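Udmont Parts Recovery Bench
Progress report to the Alier Fund, second payment period
27 Jul 2026
Prepared by Josée Campbell

I was asked to keep this short and to say whether the bench is worth a third payment. My answer is that I don't know yet, and I am wary of anyone who says they do.

The proposal promised a fixed bench where old desktop computers would be opened, stripped and sorted into parts worth keeping. The bench exists. The slatted aluminum surface was finished in March, and the gray holder plates arrived from Wimon after two changes to the drawing. We paid for both changes. I still think the first one was Wimon's mistake, and I have asked for that part of the bill to be looked at again.

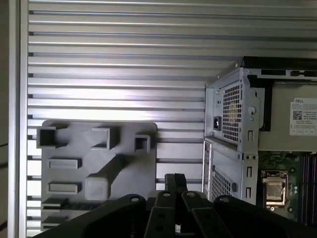 The case for the plates was that a part with its own pocket doesn't end up in a drawer with everything else. That seems sensible, but the time saved has not been shown. The log sheets for this period cover 38 towers, and on 6 of them the finish time is blank. The proposal used a time per tower that came from the supplier's own trial, and I would not lean on it. Our sheets don't support it or rule it out.

The layout of the plates is also unsettled. It was drawn up before we knew which parts would sell. Memory and processors do. Power supplies mostly don't, and they take up the most storage. Hrynyshyn agreed to take our sorted parts but has so far collected once, and the price was lower than the one in the proposal. Their letter is attached.
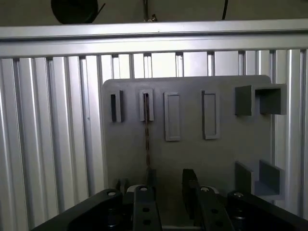

Issa Tarawneh thinks this is too harsh on the plates and asked for that to go in the report. In Issa's view the pockets were never meant to make anyone faster. They were meant to stop small parts from going missing between the bench and the shelf, and the fund should judge them on that. Issa would also leave the layout alone until Hrynyshyn has collected a few more times.

I have no figures on missing parts from before the plates, so I can't check the claim. We will start recording losses next period.

Spending is within the budget, mainly on account of a late start. My larger doubt is about the order of work, which the proposal treats as settled.

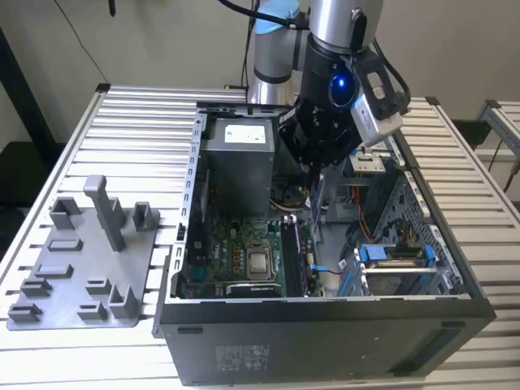 The instructions we were given say to strip a tower from the top down, and they assume every case is laid out alike. Cases vary, and much of the lost time goes to working out what blocks what. Drives are a fair example. A cage with blue plastic latches, like the one in the tower on its side on the bench, calls for different steps from a cage held in with screws, and the instructions cover only screws. Wimon has offered to rewrite them for a fee. I would sooner write our own pages and spend nothing.

For the next period I am asking for about 4 weeks before any decision on the third payment. In that time we will fill in every finish time, record losses, and get a written price from Hrynyshyn. If the price stays where it is, I will recommend that we stop taking in power supplies as stock and that the second bench be dropped from the plan.

Attachments: log sheets, Wimon invoices, Hrynyshyn letter.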